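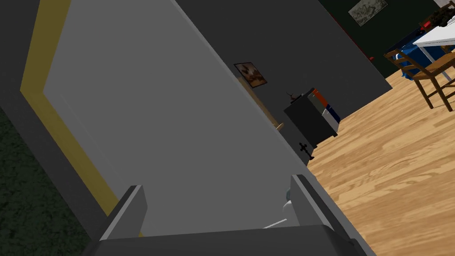

October, 6.10 am

Couldn't sleep so came in early. Kettle's going. Want to get this down before the others arrive and I forget what I thought last night on the tram.

The doorway set finished about 2 in the morning. 2,574 episodes, all in the Wilbridge flat, all rendered without falling over, which is a first. I'd half expected to find the queue dead again. 673 of them are flagged as "lost" by the pose estimator, meaning it stopped knowing where the base was relative to the door for more than 40 frames in a row. Last week's number was worse but last week's flat was easier, so can't compare. Must stop comparing them in my head.

The thing I actually wanted to know: does adding the wrist views help, or do they poison it. Head view on its own is fine until the base gets close to the threshold, then the trim fills everything up and it hasn't got enough to go on. Wrist views have the opposite trouble. The hand rolls, the whole room rolls with it, and Drarov (the old encoder, the one we keep saying we'll retire) reads a tilted floor as a wall. Floor on a slant, table up in the corner, chair leaning over. A person sorts that out in half a second.

So the method, as of now, for when I have to write it up properly:

- take the wrist view, rotate it upright using the arm's own joint angles
- do NOT crop after rotating, just let the corners go black
- feed head + both wrists together, drop one at random in training
- score on door pose only, nothing else yet

The no crop rule is new. I'd been cropping for months out of tidyness. Cropping threw away the edges and the edges were where the trim was. Felt a bit sick when I saw that. Months!

8.45

Ran the ablation on the 200 held-out episodes while eating toast over the keyboard. Rotation on, no crop: clearly better near the threshold, about the same everywhere else. Rotation off: bad, as before. Rotation on with crop: somewhere in the middle and jumpy from seed to seed. Only three seeds. Need more before I say it out loud to anyone.

Went back through the lost ones by hand, not all of them, just kept clicking. A good chunk are the same sort of view. Hand down close, nothing between the fingers, yellow corner right there and a big black patch taking up the left. For the estimator a corner like that should be a gift. It's the best landmark in the flat. But it matches to the wrong corner and then it's confidently wrong for the rest of the run, which is worse than lost. The little zigzag strip along the inside of the yellow might be the culprit, it repeats and repeats, and one tooth looks like the next. Aliasing I'd bet. Haven't checked.

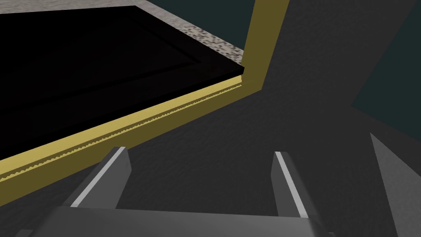
Meirion Gethin: your estimator isn't lost in those, it's overcommitted, so stop lumping them in with the real failures. Split the count in two and give me the error on each. And I'd want to see it with the trim recoloured before I believed a word about corners.

Pasted that in as it came through because he's right and I'll only pretend later that I thought of it myself. Replied "yep". Split script written by 10, wrong column, rewritten by half past.

Recolouring is easy enough, it's one material in the scene file. Grey trim on the grey wall would be cruel but it's the honest test. Maybe also a version with the strip texture flattened and the colour left alone, otherwise I change two things and learn nothing. Have queued both. Machine is shared with Shehu's grasping jobs till lunch so mine will crawl.

1.20 pm

Lunch at desk. Flattened strip run is partway. Early numbers look good but I've been burnt by early numbers, closing the tab.

Thought about the head view while waiting. We've been treating it as the boring one. But it has both hands in it and the opening and the next room through the opening, all at once, and if the estimator could use its own hands as a ruler it would have scale for free. We know how big the grippers are! We know exactly where they are too, from the joints. Right now we mask the arms out as clutter. Try masking off, see what happens. Might be nothing. Jakutari's group masks theirs as well I think, should look at how they justify it, if they do.

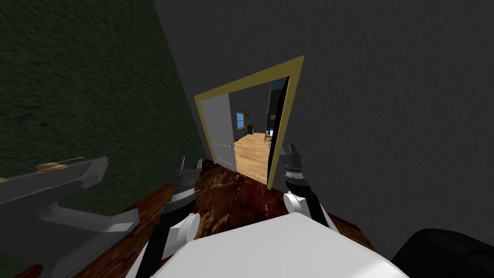 *Head view at the threshold, both grippers open and empty.*

4.50

Unmasked arms: small gain, all three seeds same direction. Small. Writing it small so I don't get carried away.

Flattened strip came back. Overcommitted cases down a lot, properly lost cases hardly moved. So the two really are different animals and the strip was most of one of them. Grey trim won't finish til tonight.

Told Meirion. He wrote back "good, now more seeds". Queued seven more of everything. Disk at the limit again, deleted the August renders, hope no one wanted them.

To do tomorrow: read the Jakutari masking section, fix axis labels (metres not mm), buy milk, ring Mum.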